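Nesstead Strawberry Tablecloth

I've had this cloth on my own table since October and I still smile when I walk past it! It's cotton, washes at a normal warm setting, and costs 539 crowns with the hem done. 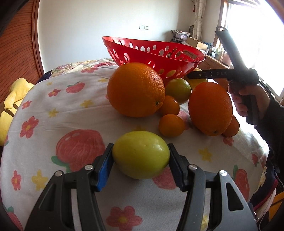
Wrinkles are my one gripe, so give it a quick iron if you're fussy (I'm not). The print is big red fruit with green leaves, plus flowers and stars on white, and a pale green fruit looks so fresh against all that red. Email Biljana at the shop for other sizes.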